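13 Dec 2022
Place setting, small table. Bench notes

Carried over from September: the old setting list has two different knife positions in it, one from the Trostby sheet and one from the Orellana sheet. Both were copied into the working list without a note saying which applies. Used the Orellana spacing today. The Trostby sheet is to be struck from the binder once someone has checked that the large table doesn't rely on it.

Stock. Plates are the Drotstead dark grey, item 1149. Trays are item 1237, beige. The order paperwork has the two numbers swapped on the second page, so go by the labels on the shelf. The placemats have no item number and are listed under "textile, striped". There is an older plain set in the same drawer. Leave those out, as they slide on the white top when anything is put down off centre.

Layout. Tray to the left, placemat to the right of it with the stripes running away from the near edge. Cutlery lies crosswise on the mat, handles to the right, knife at the far end and fork at the near end. I know this is not how a table is laid at home. The sheet treats it as a holding layout, with the plate going between the two pieces, and the final turn of the cutlery is a separate step with its own entry.

Spacing on the mat is the part that keeps going wrong. The plate takes up more of the mat than the drawing suggests. If the fork is placed too far up, the rim comes down on the tines and the plate rocks. Moving the fork closer to the near edge clears it. The drawing should be redone with the plate shown at its true width.

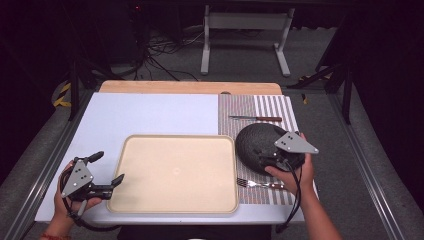
Plate over the mat, still tilted. Knife far, fork near, tray empty.

Plate handling. Held by the near rim, the plate wants to be brought level before it is let go. Set down on one edge, it drags the weave and the mat has to be squared up again. The speckled finish makes small chips hard to spot, so run a finger around the rim before use and put any doubtful ones aside. One was set aside before starting and is wrapped in the bottom drawer.

Tray. Stays empty until the mat side is finished. The raised rim is high enough to catch a sleeve. The corners are rounded, so the position is measured from the middle of the long side and not from a corner. The Iltwood version of the sheet measures from the corner and gives a different answer each time, depending on who holds the tape.

Cutlery. Brown wooden handles, not to go through the dishwasher. Wipe, dry and store flat. The shelf log still says 58 pieces, which was the figure before the last sort and has not been updated.

To do:
Redraw the layout with the correct plate width.
Correct the swapped item numbers on the order paperwork.
Recount the cutlery and amend the log.
Move the plain placemats to the spare drawer and label it.
Cross-reference the separate entry for turning the cutlery, page 561 in the old binder.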